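Okay so a few of you asked about the pinkish-beige knitted cloth after my last round of posts, and I keep typing long replies to each person, so I'm putting it all in one place. Get a coffee, this will ramble a bit!

1/ First the pattern, because that's the question I get most. There isn't one, I'm sorry! It's a plain rib all the way across and you keep going until it covers your table. I cast on 257 stitches, which sounds like madness, and for the first evening it truly was.

2/ The yarn is Morkholm cotton in a shade they call Temum (somewhere between oatmeal and the inside of a shell, if that helps anybody). I bought the 200 gram balls. The little ones are cute but you'd be weaving in ends until December.

3/ Yes, it stretches. It's knitting, it wants to be a sweater. The edges wander, and if you need a crisp straight hem I'd gently point you toward woven linen. I've grown very fond of the wavy side, though. It makes the whole table look like somebody's about to take a nap on it.

4/ A few people asked if glasses tip over. Tall skinny ones, I wouldn't risk it. Mugs are fine, plates are fine, a big bowl of pasta is absolutely fine. I put a board down if I'm chopping, mostly so crumbs don't get down between the ribs, where they will live forever.

5/ Washing! Cool water, a mesh bag, and then flat on towels on the spare bed. Please don't hang it. I hung my first one over the shower rail and it came back long enough to cover the hallway. (I cut that one up for dishcloths and they're the best dishcloths I own, so no tears.)

6/ The color question. Someone said it would look washed out, and against white walls I think she has a point. Against dark brown it's a different cloth entirely, all warm and rosy. So before you buy 500 dollars' worth of yarn in a pale shade, hold a ball up against whatever's behind your table.

7/ And it doesn't have to be kept for best. Mine gets the everyday stuff dumped on it, a bag of snacks, the mayonnaise, a photo card I keep meaning to find a spot for, and I like it so much better that way than with one polite vase in the middle.
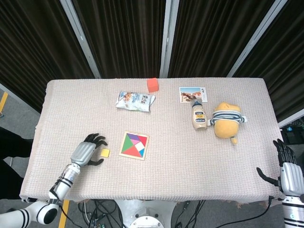

8/ For mayo or anything oily, go in early with dish soap and your thumb, then leave it alone for a while before you rinse. I used to scrub, and all that did was fuzz up the cotton. There's a pale patch on my first cloth that I still feel guilty about.

9/ Needles, before I forget again: the long Proneda circulars, and I went up a size for the bind-off so it wouldn't pull in. It took me 37 evenings with the TV on. If you start one, please tag me, I want to see every single wobbly edge!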